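Household Help > Laundry and Clothing Care

Folding team clothes when you only have a couch to work on

Posted by Vilja Savolainen

I do the wash for a youth handball team in Saarela. It's mostly red and white - shorts, jerseys, a few T-shirts - and everything has to be folded and sorted by player before it goes back in the bags. I don't have a table big enough, so I use a padded gray couch seat pushed up against the wall.

I have two problems. The stuff comes out of the basket in one heap on the left side, and by the time I've worked through half of it the folded pieces have slid back into the pile. The other is the shorts. The fabric is slippery and they won't hold a fold on a soft surface. I end up with a wad.

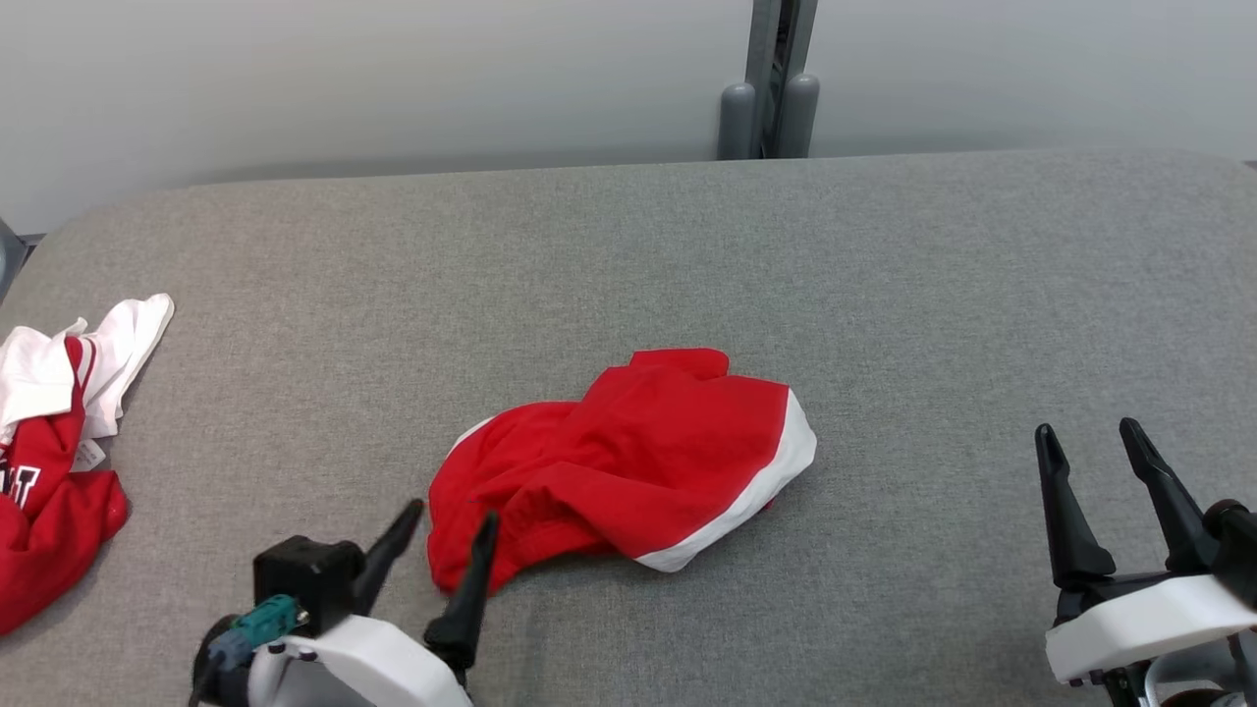 I tried laying a bath towel down first and it bunched up. I also tried sorting by color before folding, but most pieces have both colors on them, so I spent a long time deciding what counted as white. Does anyone have an order of work that holds up on a cushion? A folding table won't fit in the room, so please don't suggest one.

Kuldeep Kaushik

I folded for a swim club for 12 seasons, mostly on a bed, which has the same trouble as a couch. What worked for me was to stop folding straight out of the pile. Take one piece, put it in the middle with nothing else near it, fold it, and move it away completely. A chair is fine, or the floor if it's clean. As long as the finished stack is on the same cushion as the heap, it will go over.

The order I use:

1. Pull out all the shorts first and leave the shirts where they are. Lay each pair down with the waistband away from you and smooth it from the middle out. Fold one leg over the other, then bring the bottom up to the waistband. With slippery fabric, stop there. A third fold just springs open.

2. Do the white pieces next. Creases show more on those, so they shouldn't sit at the bottom of the heap any longer than they have to. Shake each one once, hold it by the shoulders and lower it onto the cushion. If you drop it you'll have to start over. 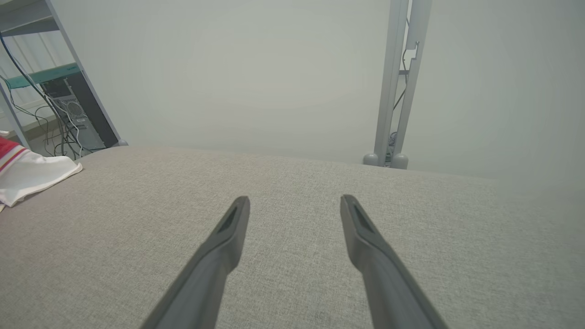 3. Red shirts last. Lay them face down and find the collar before you do anything else. Sleeves in, sides in, then fold the bottom up to the collar. If you get hold of the hem by mistake you'll notice at the sleeves.

4. Sort by player at the very end, once everything is flat. Sorting while you fold is what slows you down.

For the base, use something stiff. I have a Wultlow cutting mat from my sewing things. A large piece of cardboard works as well. A towel moves around because it's soft on top of soft.

Raili Jääskeläinen

Just roll them. I roll all our sports clothes and nothing slides anywhere. Ours come to 10 rolls per bag and the kids don't care what it looks like.

Genowefa Zalewska

I agree with most of what Kuldeep wrote, but I'd do the shirts before the shorts. They take up the most room in the pile, and with those gone you can see what you have. Shorts are small and can wait.

Rolling is all right for practice clothes. For match jerseys with printing on the front I wouldn't, at least not tightly. We rolled ours for a summer and by August the numbers had lines across them. Folding face down with the print on the outside has been better for us.

Also check the care labels while the pieces are in your hands. On ours some shirts were sewn by a different supplier and needed a cooler wash than the rest of the kit. I put a safety pin through the label on those so they get pulled out before the next load.

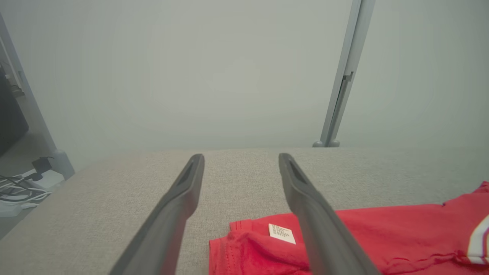

Saarela, 18 Apr 2023

Update from Vilja Savolainen: I used cardboard from a shelf delivery as the base and moved the finished stacks to a chair. I did shirts first, then shorts with two folds only. The shorts still loosen a bit when I pick up the stack, so I put a wide elastic around each set. The practice shirts I rolled. I'm marking Kuldeep's answer as accepted, and thank you Genowefa for the safety pins - two of our shirts did have a different label.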